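2024-09-14

# Radness Is Opening an Office in Kundton

I've been sitting on this one since August, and my co-founder Ilaria Tedesco has had to stop me from blurting it out at least twice. So here goes: Radness is opening its first office outside Brudine, and we picked Kundton!

If you don't know us, we run an online service that pairs people with someone to talk shop with over lunch. You tell us what you do and what you'd like to get better at, and we find you a lunch partner nearby. I started it with Ilaria when we were both new in town and eating at our desks (she had the better sandwiches). We now have members at 562 companies, and a lot of them have been asking when we'd show up farther north.

The new office is on the second floor of the Hnatiuk building, two blocks from the train station. We signed the lease last week and the doors open to our team on Monday. Nine people are starting there, mostly engineers, plus a small member support crew that will cover the early morning hours.

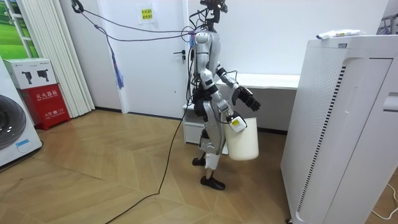 *A humanoid robot on a herringbone wood floor, one hand held open.*

Why Kundton? We looked at bigger places, and I'll admit I had my heart set on one of them for a while. But every time we posted a job, the best applications kept coming from the same handful of Kundton zip codes — people who liked where they lived and had no plans to move for us. At some point it made more sense to go to them. The rent didn't hurt either. Our space has room for 60 desks, and we're paying less for it than for our cramped half-floor back home.

Shaimaa Ouali will run the office. She joined us as an engineer, rebuilt our whole matching system, and has been taking the train up there every other week to meet candidates.

"I grew up a short drive from Kundton and left because I thought I had to," Shaimaa says. "I'm really happy to be hiring people who get to stay."

Brudine is still our headquarters, and no one is being asked to relocate. Ilaria will stay put and keep running product. I'll be going back and forth, so if you see me asleep on the 6:40, please wake me up before the last stop.
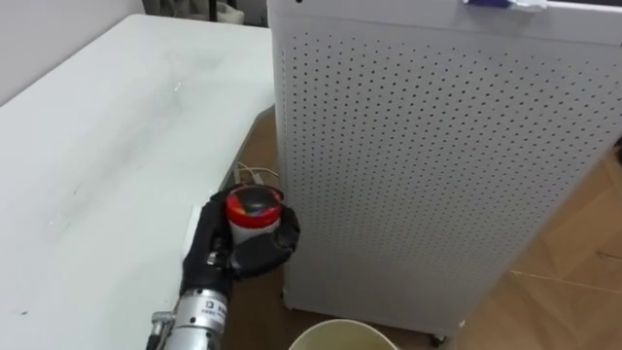

## We're hiring

Across both offices, Radness will have 69 employees once the first Kundton group is in. We'd like to add more engineers and a designer there before the end of the year, and we're open to folks who want to work from home part of the week. You don't need a degree for any of these jobs. Send a short note about something you've built or fixed and we'll read it — Shaimaa and I go through every one.

## For press

Office visits can be set up through the press desk at Radness from Tuesday on. Shaimaa and Ilaria are both available for interviews, and so am I, if you bring coffee.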